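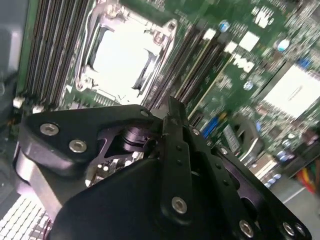
Mumemwood Talks Corpus: README

Hello, and welcome! If you have landed in this folder, you probably want to know what politicians said about the Morais fishing talks, and what everybody else said they said. You have come to the right place, and I hope you'll stay a while, though you can skip down to the file list if you're in a hurry (I would be).

Mumemwood is a collection of 427 short texts about the Morais talks, the long and often bad-tempered bargaining between Prergate and Lunulitz over who may fish the shared waters and who gets to inspect the boats. It has official statements, press conference transcripts, blog posts, newsletter items and a handful of open letters. Every text is in English, either because it was written that way or because one of us translated it, and the translated ones are marked.

Why we put it together

The idea came out of an argument, as so many things do. Both delegations walked out of the December session and gave statements within the same hour. Prergate said that Lunulitz had accepted inspections. Lunulitz said it had accepted a conversation on the subject of inspections, at some later time, if the mood was right. By the evening there were blog posts calling the thing a triumph, a surrender, and a waste of a perfectly good hotel booking, and as far as we could tell they were all describing the same two paragraphs of text.

Dzintra Toom had been saving these posts for her own reading, and I had been saving the official statements for mine. We compared folders one night and found that hardly any of the posts linked to the statement they were so angry about. It seemed a shame to leave the two piles apart. So we joined them up by hand, statement to post and post to statement, and that linking is really the heart of the whole collection.

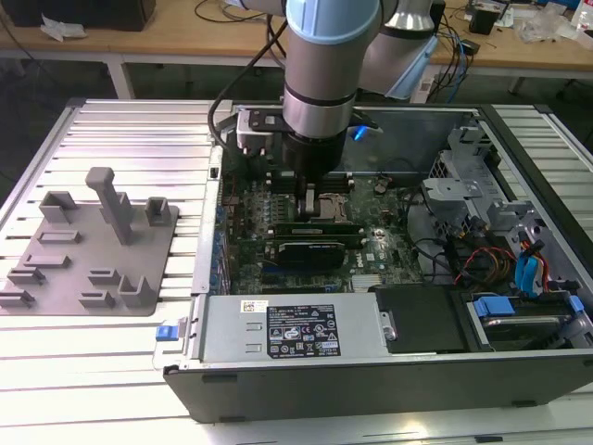
We kept the rules for what goes in fairly simple. A text had to mention the talks by name or be a direct reply to something that did. It had to be public at the time we saved it. Reposts with nothing added were left out, but a repost with even one sentence of grumbling on top was kept, and I'm glad of that, as some of the best material is in those single sentences.

What's in the folder

texts/
One plain text file for each item, named by its item code. Line breaks follow the source wherever we could manage it.

index.csv
The master list. One row per item, with the columns explained further down. Start with this one, please!

links.csv
Pairs of item codes. The first is the text doing the talking and the second is the text being talked about. A post that replies to several statements gets several rows.

notes/
Our working notes, which are untidy, and which we went back and forth on sharing at all. In the end we thought that if you are going to disagree with a label you ought to be able to see how we got there.

Columns in index.csv

item: the item code, such as MW followed by digits
kind: one of the 5 kinds (statement, transcript, post, newsletter, letter)
side: prergate, lunulitz, outside, or unclear
claim: what the text says was agreed, in our own short wording
strength: firm, soft, or none
orig_lang: the language the text was first published in
translated: yes or no
held: yes if the author asked us to keep the full text back

A word on "side", as it has caused more confusion than all the others put together. It records where the author is writing from, and has nothing to do with whom the author supports. There are plenty of Lunulitz writers who thought their own delegation had been taken to the cleaners, and they are still marked lunulitz.

"Strength" needs a little care too. A firm claim says that something was agreed. A soft claim says that the parties are hopeful, or have made progress, or have had a frank exchange of views (we have all sat through enough press conferences to know what a frank exchange of views is worth). We marked a text as none when it commented on the talks without saying what came out of them.

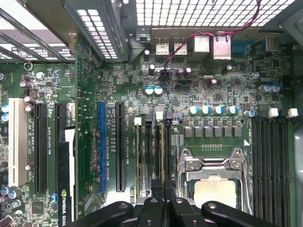
Deividas Lepik and Dzintra each labeled the full set on their own, without looking at the other's work, and then sat down together over the ones where they differed. They differed most over sarcasm. If a blogger writes "well, what a splendid victory for us all," is that a firm claim? We decided to label what the writer plainly means, so that one would be none, and we added a line in notes/ for every case where we had to lean on tone. You may well hear the tone differently, and if you do we would love to hear from you.

Texts we could not include in full

There are 14 items marked as held. In those cases the writer asked us not to share the full wording, and of course we said yes. You will find the index row and the links but only a one-line summary in the text file. Please don't go hunting for the originals and adding them back in to your own copy. The writers were kind to answer our letters at all.

Things to watch out for

The collection leans toward people who were cross. Someone who thought the talks went fine mostly did not write a blog post saying so, and you shouldn't read our pile as a picture of what ordinary folks in either town believed.

It also leans toward Prergate, where the blogging habit is stronger and where more people write in English to begin with. On the Lunulitz side a lot of the chatter took place in local newsletters, and we only got hold of the ones whose editors still had the old issues lying in a drawer or on a disk.

Deividas did the translations from his own desk with a good dictionary and a great deal of patience, and he would like me to say that diplomatic phrases are slippery. One Lunulitz expression gets used for "we agree," "we take note," and "we heard you," depending on who is speaking. Where it appears, he has left the original words in square brackets after the English.
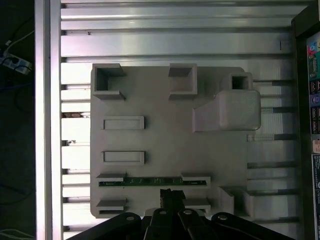

Some of the transcripts have gaps. Where a question from the floor couldn't be made out, the file says [inaudible], and where the speaker wandered away from the microphone it says [off mic]. We didn't try to guess at the missing words. The longest transcript runs for 60 minutes of talk and has a good many of these, so go gently if you are measuring how often a word comes up.

Using the collection

You are welcome to use it for teaching, for research, or just to settle a quarrel at the dinner table. The index, links and notes are ours and you may share them freely if you mention Mumemwood. The texts still belong to the people who wrote them, so quote them in short pieces and name the source. Please don't use the blog posts to build profiles of the writers or to work out who is behind a pen name. A couple of them live in small places and have neighbors with long memories.

Corrections

Send us the item code, the column you think is wrong, and what you think it should say. A sentence or two on why is very welcome but you don't have to write us an essay. Dzintra reads everything that comes in and keeps a running list of changes at the bottom of notes/. If we change a label, the old one stays on that list, so anybody who worked from an earlier copy can trace what moved.

Last updated 16th March. In this round we fixed swapped codes in links.csv, and restored the accents that had gone missing from the Lunulitz place names.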